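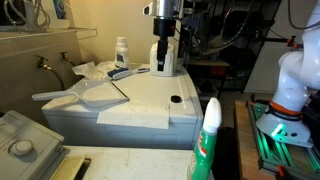

Report on the Visit to the Household Manipulation Laboratory at Donddale

Purpose of the Visit

In April, members of the Cenura working group on service robot practice visited the laboratory that Marulanda operates in Donddale. The working group is preparing guidance on the safe use of robot arms among ordinary home appliances, and it wished to compare its draft with the daily practice of a site where such work is already under way. The visit began at 9 a.m. with a safety briefing and ended in mid-afternoon.

The report covers the laundry station only. The kitchen station was closed for electrical work and will be reviewed separately.

Access and Briefing

Visitors sign in, read a single page of house rules, and are shown the emergency stop before entering any station. The same page is used for new staff. It states who may start the arm, where a person may stand while it is powered, and what must be done before anyone reaches across the machines. Our group was divided into parties of 2, and each party was accompanied by an operator throughout.

The house rules have been revised 11 times. Each revision is kept in a binder at the entrance together with the reason for the change, and operators initial the current version before their first shift under it. The working group regards this as good practice and will recommend it in the next draft.

The Laundry Station

The station is built around household laundry machines, with the arm mounted beside them on a metal frame that rests on a wooden table. The tasks concern the tops of the machines and the articles commonly kept there: a dustpan, a hand brush, spray bottles, paper towels and detergent. Marulanda uses full-size consumer goods in their original packaging, and the working group spent some time on the consequences of this choice.

Liquids were the first subject. The house rules require that any container within reach of the arm be capped, and that trigger sprayers be turned to the closed position before a session. Products are to remain in labeled containers at all times. Refilling is done at a sink in the corridor, never at the station. An absorbent sheet may be laid on the work surface, but it must be replaced between sessions.

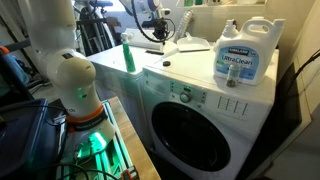
Indicator lights were the second subject. The working group's draft asks that the state of an arm be readable from every position a person may lawfully occupy. Marulanda's own rule is narrower and refers to the operator's chair alone. Our hosts agreed that a person loading the washer from the front should be able to tell the state of the arm without turning around, and they undertook to amend the rule.

Cables received the longest discussion. The draft permits overhead routing where floor routing would create a trip hazard, provided that no cable can enter the working range of the arm at full extension. Our hosts consider the second condition difficult to meet in a small room. They proposed an inspection at the start of each shift in its place. The working group did not accept this as equivalent — an inspection finds a fault only when it is carried out — but it agreed to record the objection.

Records

Marulanda logs every stop, planned or unplanned, on a form with 40 fields. The operators we spoke with find the form too long, and several fields are regularly left blank. Fandarstead, which maintains the logging software, has offered to prepare a shorter version. The full mounting inspection is carried out after each 1,000 operating hours and is signed by a person who has not run the station during that period.

Points for the Next Draft

The clause on containers should mention trigger sprayers by name.

The clause on indicator lights should be kept as written, with a note on front-loading appliances.

The clause on cables remains open. Written comments from Marulanda are expected before the next meeting and will be circulated with this report.

The working group thanks the staff at Donddale for their time and for providing copies of the house rules. A visit to the kitchen station will be arranged once the electrical work is complete.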